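I caught Rakiya Ogundipe at nine in the morning in the back room at Brestance, which is apparently when she's at her most talkative (lucky me!). She folds linens for a living, and has for four years, and I'd come to find out why my own sheets look like a dropped sandwich every time.

"You're fighting the cloth," she told me, before I'd even gotten my coat off. "Everybody grabs the corners and starts yanking. Find your seam first. Run your hand along it until it quits wandering, and then you can think about corners."

She started out at a hotel laundry in Rostmont, where the big flat pieces went through a press and the people mostly stacked. The hand folding she picked up later, from an aunt who wouldn't let a tablecloth into the closet with a crease down the middle. "She'd shake it out and hand it back to me. No yelling. Just handed it back!"

I asked about fitted sheets, obviously. She laughed for a good while. "Two of those and I need coffee."

Her favorite things to fold are the pale ones, the creams and the barely-there greens, "the ones that can't make up their mind what color they are." You can read the shadows on them, she says, and a layer that has slid under another one shows up as a dark line. On navy she goes by feel and hopes.

I went home and refolded my whole closet. It looks a little better. The sandwich is at least closed now. 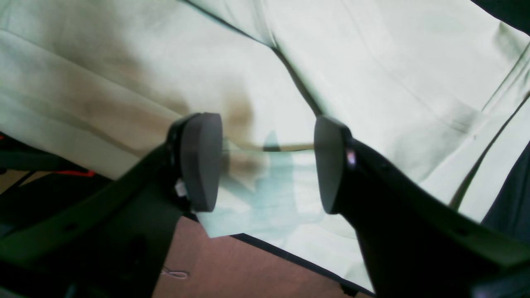

Pale cloth in overlapping layers, with the dark fold lines Rakiya looks for.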